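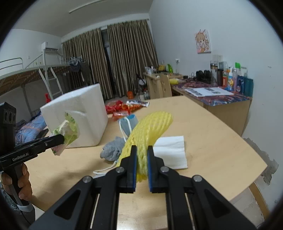
Reading Scripture Out Loud as a Family: Keep Going or Let It Rest?

HannaH_Kornside
June 6, 2018
Hello, dear friends. Our little congregation in Kornside is reading the Psalms together this summer, and we've been trying to do it at home after supper too, all five of us taking turns. Some evenings are lovely and some evenings my middle boy reads like he's being billed by the word. My husband thinks we should stop for a while before the kids come to resent it. I grew up with it every night and I treasure those memories (even the long stretches of Numbers!), so I'm torn. What did you all do?
Hannelore Hollenstein

psalm_mender
Keep going, Hannelore! We read 8 verses a night when ours were small, never more, and if somebody had a question we let the reading go and talked about the question instead. My daughter still calls me about Job.

F_Naegeli
I'm going to side with your husband, and I hope you'll take it kindly. My father read to us for up to 60 minutes at a stretch, and I didn't open a Bible on my own until I was nearly thirty. I love it now, but I had to find my own way back in.
Fabian Nägeli

psalm_mender
Fabian, sixty minutes would have finished me off too, bless you. But that's a matter of how long, and I don't see that it tells her to quit.

F_Naegeli
Fair enough. I'd still ask the boy, though. We ask ours, and last November the oldest said he'd like to read by himself in the morning, so that's what he does.

prinholm_pew
We're Prinholm people, and our pastor suggested letting each child pick the psalm. Ours picked 117 for a week straight, it being two verses long, and we just let them. By the second week they had wandered over to 104 and wanted to hear the part about the sea creatures again.

HannaH_Kornside
Oh, I like that, and I can already guess who'll choose 117. Fabian, I did ask him tonight, and he says he doesn't mind listening, he just hates reading aloud in front of his sisters. I'd never thought of that! So he's going to listen for now, and I'll take his turn.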